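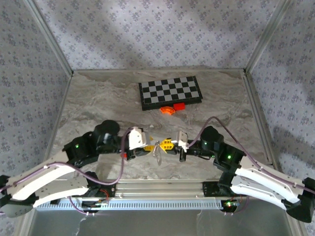

Storage advice I've stopped believing

Every January the same tips come around, and most of them end with you buying bins. I've tried plenty. A few are worth keeping.

Clear bins for everything
Fine for craft supplies. For board games they're a waste of money, as the original box already says what's inside. Put a rubber band around it and move on. Loose pieces go in a zip bag with the name of the game on it.

Label every key
My sister-in-law Bernadette swears by color-coded caps. Mine cracked within a year, and I never could remember what green meant. A metal tag on a split ring holds up better. Add a loop of cord if you hang keys on a hook, and don't write your address on anything.

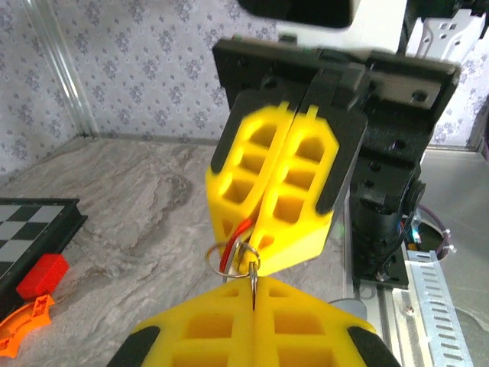 Vinegar on every surface
No. It etches marble and does little for grease. Dish soap and warm water, then a dry cloth.

The one-year rule
Toss whatever you haven't used in a year? I needed the pipe wrench after 4. Clothes, maybe. Tools stay.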